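# About Plivent

Plivent tests grippers, arms, cameras and controllers for people who have to buy them and would like to know what they are getting. We do not build or sell any of these things ourselves. Clients send us two or more products, we run them through the same jobs, and we write up what we found.

The firm was started by Ivana Daza, who had spent 15 years fitting arms to packing lines and had grown tired of brochures that measured everything in different ways. There are now seven of us. Five do the testing and two look after bookings, parts and reports.

## What we test

Most of our work is with grippers. A typical comparison covers finger shape, pad material, grip force, how wide the fingers open and how long the pads last before they need changing. We also look at how easy it is to change a pad with ordinary tools, as that takes up more of a technician's week than most buyers expect.

Some trials are done on a fixed arm in our own workshop. Others are done with hand-held grippers, with a camera mounted on the tool, in the sort of places where the finished machine would have to work: desks, kitchens, shelves, store cupboards. A wide lens is useful for this but bends straight edges, so we compare cameras as well and note how each one copes near the sides of the view.

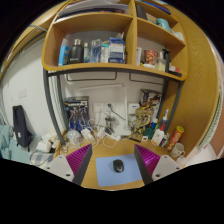 Everyday objects make up most of our test list. Smooth, rounded items such as a computer mouse tell us a good deal about a ridged pad, and so do bottles, mugs, paper packets and thin things like pens. We add a client's own parts whenever they can send them. Each gripper gets the same objects in the same order, with the same person holding the tool, and we record dropped and crooked grips along with the good ones.

Controllers are tested separately. We run each on the same arm, with the same moves, and log delays and faults.

## Recent work

In November we finished a comparison of finger pads for Algate, who make picking machines for small warehouses. We are now trying out two arm controllers for Arketti. A longer project with Nông, on handling soft fruit, starts in the new year.

## Working with us

Send us a list of what you want compared and the job it has to do. We will reply with a test plan and a price. Reports go to the client only, and we take no payment from makers for a better result.

Visits to the workshop are by appointment.

Page last updated Tue 3 December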